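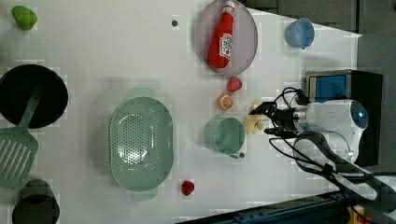

Figure 1. The gripper over the pale yellow piece, with the mug and the orange slice close by.

Teaching an Arm to Tidy a Kitchen Table
Project report, second semester
Ronja Fjeld, Digby Stubbs and Meriem Bennani
Advisor: Imogen Heywood

1. What we wanted to do

Our project started with a question Meriem asked in the first week: how many times do you have to show a robot something before it gets the idea? We had one arm, one white table, a box of play food and a semester. We decided to collect our own set of examples, train a small policy on it, and see how far it got on simple requests like "put the strawberry on the plate."

We knew going in that most of the work would be the collecting. We didn't know how much we would enjoy it! By July all three of us could drive the arm well enough to argue about style, and that turned into one of the more interesting parts of the project (see section 4).

2. How we gathered the examples

Each example is one short episode. A person steers the arm by hand control, and we save the camera view, the joint positions, the gripper opening and a one-line instruction typed before the episode begins. If the instruction and the motion don't match at the end, the episode is thrown out. We were strict about this after Digby found a batch where "mug" and "cup" had been used for the same thing. We now have a word list taped to the monitor, and the light blue one is always "blue cup."

Sessions ran for two hours, with one person driving and one person typing and checking. The third person was off duty, which mostly meant making coffee and commenting. We swapped every 27 episodes, a number we picked early on and never had a good reason to change.

In total we recorded 1,271 episodes. We dropped 79 of them for wrong labels, missing video or a driver who changed their mind halfway through. The remaining ones went into the training set, apart from a small group of layouts we held back for testing.

3. Laying out the table

Our first layouts were much too neat. Everything sat in rows with plenty of room, and the policy learned the rows. After that we moved to cluttered layouts where the cookware stays more or less in place and the small things land wherever they land. We keep the cookware because it makes the problem harder in a useful way — a big colander takes up a lot of table, and the arm has to learn to go past it for the little red pieces.

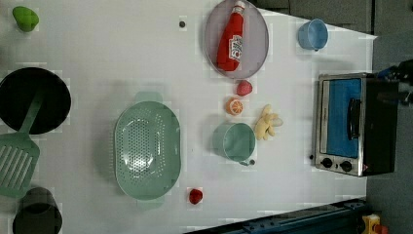
Figure 2. A cluttered layout, with the toaster oven on the right and the colander left empty.

We also mixed sizes on purpose. A ketchup bottle lying on a plate calls for a very different grasp from an orange slice lying flat on the table, and we wanted both in the same layout. The slice was our favorite problem. It is thin, so the fingers have to come down almost to the surface, and every one of us was nervous about that for the first few days.

4. Three drivers, three styles

Ronja drives slowly and lines everything up from above. Digby comes in at an angle and corrects near the end. Meriem is the fastest and pauses just before closing the gripper. When we trained on a mix of all three, the arm sometimes hovered over an object as if it couldn't decide whose turn it was, which was very funny the first time and less funny the tenth.

We then agreed on one approach — from above, short pause, close — and recorded 519 of the episodes that way. A policy trained only on those was smoother than the one trained on everything, even with far fewer examples. For us this was the most exciting result of the semester, and we'd love to see someone repeat it with more drivers.

5. Still open

Thin objects remain weak. So does anything near the edge of the table, where we have too few examples. We'd also like to record some deliberate recoveries, where the driver misses, backs off and tries again, as our policy has hardly ever seen a mistake being fixed. Imogen has suggested starting with the strawberry, and Ronja has already booked the table for Sunday.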